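Wodis Garment Planner: Frequently Asked Questions

Last updated January 13, 2023

Which input does the planner expect?
A time-stamped color stream from each wrist camera, plus jaw width for both tools. Depth is optional. Streams with a clock offset above 21 ms are rejected at import.

Why does the keypoint detector report low confidence on T-shirts?
Sleeves and collars fold under the body of the garment, so the detector often has only one usable corner. Below the threshold the planner stops asking for keypoints and falls back to edge grasps – the log shows this as mode 2. 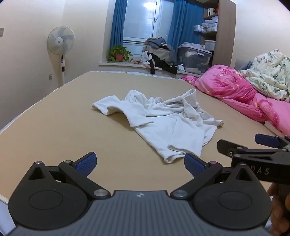

The threshold is set per garment class in grasp.conf. The default is 70 percent. Lowering it gives more keypoint grasps and more regrasps.

Do I need to retrain for a new room?
Usually no. The current weights were trained on 2,455 demonstrations recorded in homes. Retrain if the support surface has a strong pattern; segmentation degrades first, then grasp ranking.

The two arms wait for each other and never move. What is wrong?
Check that both controllers point at the same Valtar scheduler. If they do, the plan probably contains a circular hold: each arm keeps its grasp until the other confirms. Run the plan checker with the strict flag to find the step.

Can I replay a log without hardware?
Yes. Replay runs the perception and planning stages and discards motion commands. Contact events are read from the log and are not simulated.

Is the old Jernside format supported?
Read only. Export to it was removed. Jasper De Smet maintains the converter; send bug reports to Fenna Desmet with the log header attached.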